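Home Docs Guides Tooling Changelog Forum
Search the guides... Go

Filtering blurred frames before you train a cloth policy

Most advice on blur filtering tells you to run a sharpness score over every frame and throw out the low ones. I tried that on 146 cloth handling episodes with the stock filter in Dratell, and it made the policy worse. Before you copy anyone's threshold, mine included, check what it removes.

1. Export the scores without deleting anything. In Dratell, set the filter to "report only." The default is "drop," a poor choice for a default.

2. Sort by score and look at the lowest 100 frames yourself. Don't trust the histogram. Soft fabric with a faint print scores low even when the gripper is holding still.

3. Sort those frames by what the fingers are doing. You will probably find that many of them fall right around a grasp or a lift, the part you most need to keep.
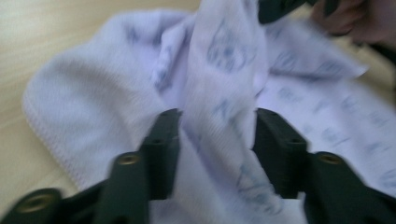
Skeltport wrote in to say that none of this matters if you train with blur augmentation, and that dropping frames by score is a habit left over from mapping work. Maybe. I have seen that claim a lot and the numbers for it very little.

4. Score patches instead of whole frames. I use a 16 pixel grid and keep a frame if the patches on the fingertips pass, whatever the cloth looks like. Hard edges and metal inserts give the score something to work with.

5. Never drop more than 3 frames in a row. Jundudik fills longer gaps by interpolating poses and does not warn you.

6. Retrain on both sets and compare on the same held-out episodes. If the filtered set doesn't win, leave the filter off.

The Magnusson plugin claims to do steps 4 and 5 for you. I couldn't get it to show which patches it used, so I went back to my own script.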